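Search this encyclopedia
Search
Advanced search

Chore automation (manipulation)

Chore automation is the use of general-purpose machines to carry out small manual tasks of the kind done in kitchens, laundry rooms, workshops and teaching laboratories. The term is normally limited to work in which the machine handles loose objects that have not been fixed in place for it. Dishwashers, washing machines and conveyor sorters, which require a person to load or present the objects, are usually treated separately as appliances or fixed automation.

The question of whether such machines can do chores "yet" has no single answer. Results depend on the task, the objects, the amount of preparation allowed, and whether a person may step in. A machine that folds one kind of towel on a clear table may be unable to fold a fitted sheet, and a machine that racks glassware of one diameter may fail with another.

Scope

A chore in this sense has three features. It is short, with most examples taking a person under a minute. It is repeated, though seldom in exactly the same form. It also ends in a state that a person can judge at a glance, such as a cleared counter, a filled rack or a folded cloth.

Shop-floor chores differ from household chores mainly in their tolerances. A spoon placed a finger's width from its usual spot in a drawer is acceptable. A part placed with the same error in a tray may stop the next machine in line. Against this, the shop floor offers steady lighting, known parts and trained staff, and a home offers none of these reliably.

Mobile floor cleaners are a borderline case. They work without supervision in ordinary homes, but they avoid objects instead of handling them. Most authors leave them out of the category for this reason.

Equipment

The most common arrangement is a pair of jointed arms mounted at or near the edge of a table. Each arm ends in a gripper with two opposing fingers. Two arms are preferred because many chores need one hand to hold and another to act: opening a bag, unscrewing a cap, straightening a cloth. Cameras are placed above the work area, at the wrists, or both.

Two-finger grippers are simple, strong and easy to repair. They are poor at tasks in which a person would roll or shift an object within the hand. A pen picked up in the wrong orientation usually has to be put down and picked up again, or passed to the other arm. Hands with more fingers can in principle avoid this step, but they add cost, weight and points of failure.

Touch sensing remains uncommon outside research. Without it, the machine judges a grasp from the camera view, the position of the fingers and the current drawn by the motors. All three are weak signals when the object is thin, soft or clear.

Control

Early systems followed written sequences of positions. These are still standard in manufacturing and work well when parts arrive in a known place. They fail when an object is turned, missing or partly covered by another.

Later systems are commonly trained on demonstrations. An operator moves the arms through the task, by hand or with a matching set of controls, and the recorded movements and camera views are used to fit a control model. The Stundora trials used 288 demonstrations for each tabletop task and a further 34 in which the operator began from a failed grasp. The second group was added after early versions of the model continued through the remaining steps with nothing in the gripper.

Recovery from error is generally regarded as the harder part of the problem. The number of ways to complete a chore correctly is small compared with the number of ways to be partway through it with something out of place.

Household tasks

Putting away. Moving rigid, dry objects from a table to a bin or shelf is among the most dependable tasks. Success falls when objects are stacked, nested or pushed against a wall.

Dishes. Plates and bowls can be loaded into a rack if they are spaced apart. Cutlery is harder, as pieces lie flat and overlap. Food residue changes both the appearance of a dish and the friction at the fingertips.

Laundry. Towels and other rectangular cloths can be folded at a slow pace. Shirts are possible under limited conditions. Turning garments right side out, pairing socks and handling fitted sheets remain unreliable. Cloth has no fixed shape, so the machine must first find a corner or an edge.

Food preparation. Pouring, stirring and placing are feasible. Peeling and cutting irregular produce are less so, and the use of blades near people raises separate safety requirements.

Wiping. A flat surface can be wiped with a set path. Deciding whether it is clean is a separate task and is often left to a person.

Shop-floor and bench tasks

Bench tasks lie between the two settings. They involve small, similar objects and a fixture with defined positions, but the objects may begin loose on the table. Typical examples are kitting, sorting fasteners, loading trays and racking tubes.

Racking is widely used as a test because it is easy to set up and to score. The tube must be gripped firmly enough not to turn in the fingers, brought upright, aligned with a hole slightly wider than itself, and lowered. Each step depends on the one before. A small tilt that does not matter during lifting will cause the tube to catch on the rim of the hole. Caps add difficulty by shifting the balance of the tube and by limiting where it can be held.

Clear plastic and glass present a further problem. Depth cameras may return no reading for a clear wall, or may return the distance to whatever lies behind it. Colored contents and printed labels help, though a model trained on them may come to rely on them and perform worse with empty tubes.

The rack also has to be treated as an obstacle. A gripper approaching a middle position must clear the tubes already standing nearby, and the arms must keep clear of each other.
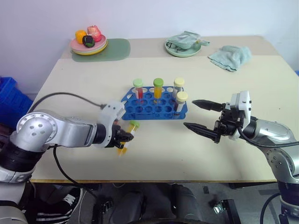

Eduard Šťastný objects to the use of racking as evidence of progress toward useful chores. A rack, in his view, tells the machine where everything belongs, and a home does not; a bench result should therefore be reported as a bench result and kept out of any claim about kitchens. He accepts the task as a measure of alignment and grasp stability, and has argued for a paired test in which the same arms must also clear the table of unrelated items.

The Fothergill protocol adopts part of this position. It scores racking and clearing separately and does not allow the two figures to be averaged.

Measurement

Published success rates are difficult to compare. Some count any attempt that ends correctly, including those with several retries. Others allow a single grasp. Some reset the objects to marked positions between attempts, and others scatter them.

The Fothergill protocol specifies 186 attempts per task, no more than 3 grasps per object, and no contact by an operator once an attempt has begun. A touched object ends the attempt and is scored as a failure. Time is recorded but does not affect the score. Critics of the protocol regard this last rule as too lenient, as a machine that takes ten times as long as a person may still receive full marks.

The Komik scale takes another approach and records the attention required from a person. Its lowest grade describes a machine that must be watched throughout. Its highest describes one that can be left alone in an occupied room. Machines that handle loose objects are usually placed in the lower grades, even where their success rates are high, since an unwatched failure may involve a spill, a broken dish or a jammed joint.

Limits to adoption

Speed is the limit most often cited. Slow motion is used partly for safety and partly to keep camera images sharp enough for the controller. On a shop floor, a slow machine may still be worthwhile if it runs through the night. In a home, it occupies a counter that people need.

Cost is also significant. The arms account for only part of it. Mounting, calibration, replacement fingers and staff time may exceed the purchase price over the life of the equipment.

Supervision is less often reported. The Fletine workshop study found that one operator could oversee several stations during tray loading but only one during tasks with cloth or liquids. The authors concluded that labor had been moved to a different point in the process, with a modest net saving in tray loading and none in the other tasks.

See also

Bin picking
Fixed automation
Grasp planning
Laboratory automation
Teleoperation

Last updated: June

Contact us | Copyright and terms of use | Back to top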